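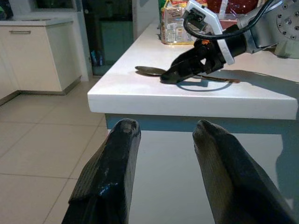 Willcombe library cuts evening hours, again

Willcombe's main library will close at 6 p.m. starting in January, two hours earlier than now, after the town council signed off on a trimmed budget late last night. The Murard Street branch keeps its current hours. For the time being, anyway.

The vote came shortly before 11 p.m. Most of the crowd had gone home by then. A petition with 1084 signatures asking for the evening hours to stay was handed in at the start of the meeting and got a short mention, then the council moved on to parking.

Tahmineh Rezaei, who started the petition, said she was "tired more than angry."

"I work till five. By the time I get the kids and get across town, it's closing," she said outside the hall. "They say use the app. My mother doesn't want the app, she wants the large print shelf."

Library staff put evening use at 57 visitors on a typical night last winter, well down from before the Dubey Road bus was rerouted. Supporters say thats the whole problem — the last bus that stops near the door now leaves before dinner. The council said bus routes are a county matter.

No layoffs are planned. Two part-time evening positions will move to mornings. Staff were told by email in the afternoon, before the vote, which did not go over well.

The cut hits a few regular groups. The citizenship class has a room at the Rallport community center through spring. Chess club is still looking. The tax help nights, which drew some 200 people last season, will probaly go to Saturday mornings but the schedule isn't set.

Book drops stay open around the clock. Holds will be kept an extra day at the main desk, up from the current five, and late fees are still suspended for childrens books.

Rezaei said she will bring the petition back when the council takes up the spring budget. Sign up sheets for public comment go out at the town hall front counter one hour before each meeting, and speakers get three minutes.

A call to the council president's office was not returned by press time.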